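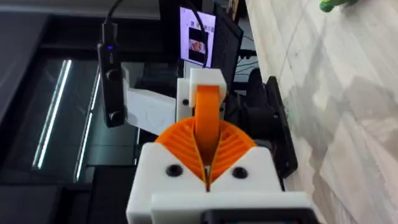 Replying to my last thread, a reader says no hobby kit is worth more than a used car, and would I please just tell everyone to buy the used car.

Fair. The Rastonik two-arm kit is $3067 before shipping and I have owned cars I trusted less with a full tank of gas. But I've had it running for long enough to have opinions, and the used car people have had their turn.

For anyone new: I paid for this myself. No discount, no affiliate link, no free hat. If Rastonik would like to send me a hat, the hat will be reviewed separately.

What the money gets you: printed white parts, motors, brackets, cables, two sets of the orange bendy fingers, and a manual of 57 pages that was translated by someone in a hurry and then edited by someone in a different hurry.

My favorite line in the manual is on the page about motor wiring. "Do not force. If force is required, continue." I've thought about that one a lot.

Assembly. The site says "one relaxed afternoon." I'd like to meet that afternoon. Mine started on a Saturday-shaped sort of day, went through dinner, took a break to sulk, and ended at a time when the only other thing awake on my street was a raccoon.

In fairness, most of my lost time was one mistake. I put a bracket on backwards, built happily on top of it for two hours, and found out when the wrist wanted to bend like an owl's neck. The drawing does show which way it goes. It shows it at the size of a postage stamp.

The printed parts are good! Clean holes, no stringing, things line up. A couple of screw holes were tight and needed a little persuading (see "if force is required, continue").

The fingers, then, since they're the part everybody asks about. They're the ribbed kind that curl around whatever they squeeze. You press on one side and the tip leans in toward you, like a coworker with gossip.

I have now picked up with them: a sponge, a tennis ball, a plum, a roll of tape, a different plum, my own thumb. The thumb was a calibration issue. The first plum is no longer with us.

Where they shine is anything round or squishy. Where they do not shine is anything thin and flat. A playing card lying on a smooth surface may as well be painted on. I've watched this kit chase a credit card to the edge of a table like a dog after a fly.

Someone will tell me to change the fingertips. I did! Savchuk sells a stiffer set with a little lip on the end. They're better on cards and worse on plums. I swap them depending on what I'm planning to ruin.

Swapping takes longer than it should, by the way. You have to take the finger off at a screw you can only reach with the gripper open, and the gripper only stays open with the power on, and the manual says never to touch the gripper with the power on. Pick a rule to break. I'm not going to tell you which one I picked.

Getting the two arms to work near each other is the real reason to pay for two arms, and it's also where most of the swearing lives. Each arm by itself is a reasonable adult. Together they're siblings in a back seat.

The software has a "shared workspace" setting that's supposed to stop one from hitting the other. With it off, they hit each other. With it on, they stop a polite distance apart and wait for the other to go first, forever. I left them like that over a lunch once and came back to two very courteous machines and no progress.

There's a number you can change. It's called "clearance_soft" and it isn't in the manual. I found it in a forum post dated 2/17/22, written for the previous version of the kit, and it still works. Lower it a little at a time. When you hear plastic, go back up.

After that, handing an object from one gripper to the other became possible. I won't say reliable. The sponge makes it across most of the time. The tape makes it across when it feels appreciated.

Cameras. You plug one in, the software finds it, you rejoice, you restart the computer, the software finds it again and has decided it's a different camera. Label your cables. Then label the ports. Then accept that the labels are for your comfort.

And the cables themselves! There is a great deal of cable in this hobby. Tie it down before you let anything move on its own. An arm doesn't know it's holding its own leash and will pull with real commitment.

OK, the subscription. You can run the kit with the free software and it's fine. Or you can pay Graltgate $20 a month, and their service takes the demonstrations you record, trains on them somewhere far away, and sends you back something that moves your arms for you.

I went in wanting to hate this. I have enough things that bill me monthly, including a meditation app I only open to be annoyed by.

It's pretty good? I recorded an evening of me moving the sponge into a bowl, uploaded it, went to bed, and in the morning there was a file. I ran the file and the arm went for the sponge with a confidence I never taught it, because I don't have any.

It missed the bowl. But it missed the bowl in the exact way I miss the bowl, a bit long and to the left. Very strange to be imitated that carefully by something made of printed plastic.

More demonstrations helped. So did moving the lamp back to where it was when I recorded. Graltgate's help page does warn you about lighting, down at the bottom, under the cheerful part.

Things I don't like about Graltgate: the upload gives you a progress bar that has no relationship to progress. You can't pause a month. The cancel button is real, I checked, but it lives under "Celebrate your work," and I'd love to know whose idea that was.

Also the emails. I got one that said my robot misses me. My robot is bolted down ten feet from my bed. It knows where I am.

Support. I bought mine through Omari instead of directly from Rastonik, since Omari had it in stock and Rastonik had a waiting list and a poem about patience. One motor was noisy out of the box. Not broken, just a noise like somebody eating cereal in the next room.

Omari answered in four hours, asked for a recording of the noise, agreed it was cereal, and sent another motor. I didn't have to mail the old one back. It's in a drawer now, where it can eat in peace.

I wrote to Rastonik too, on a different question, about whether the finger mounts are changing. They answered much later with a link to the page I'd asked the question from.

There is supposed to be a new version in September with a quick-release mount. If you mainly care about swapping fingers, I'd wait. If you mainly care about having something to do with your evenings right now, you'll be fine with this one and you'll own a tiny screwdriver you have feelings about.

Quick answers so I can stop getting these one at a time. Is it loud: no, other than cereal. Can a kid build it: a patient one, with a less patient adult nearby to hold parts. Will it fold laundry: it'll hold a sock. You can decide how much that's worth.

Does it need a big desk: it needs more room than the arms take up, whatever you were planning. I was planning a corner. I no longer have a room that isn't partly this.

Would I buy it again? Yes, with the stiffer Savchuk fingers in the same order, and I'd get one month of Graltgate only after I had a pile of demonstrations ready to upload. Don't pay for the month in which you're still building. I did, and they celebrated my work anyway.

And to the used car person: I priced one. It had a cracked windshield and smelled like soup, and it couldn't pick up a plum either.

Muting this for a bit, the tape is stuck to something.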